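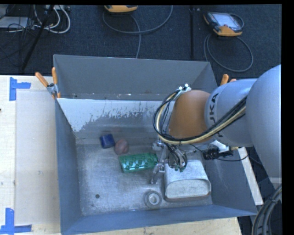
A gray metal bin with a worn and scratched floor.

June 2026
By Jade Hollis

Residents of Macedo will have noticed that the charity shop on the main street, Kadatside, has changed its rules on donated goods. The shop now accepts items on two mornings a week and asks that each household bring no more than five bags per visit.

I support the change. In January the shop received 266 bags, and a large share could not be sold. Clothing arrived with broken zippers, and board games came without their pieces. Disposal is charged by weight, and the cost is met from the same fund that pays for the winter meals program.

Luana Batista, who manages the shop, has asked donors to apply a simple test: would you give the item to a friend? Anything that fails should go to the town recycling center, which is open until 4 on weekdays.

Books remain welcome — including textbooks, provided the covers are intact. Furniture must be arranged by telephone in advance.

Recent posts
Parking near the Zukora bridge
Library hours under review
A walk to Simater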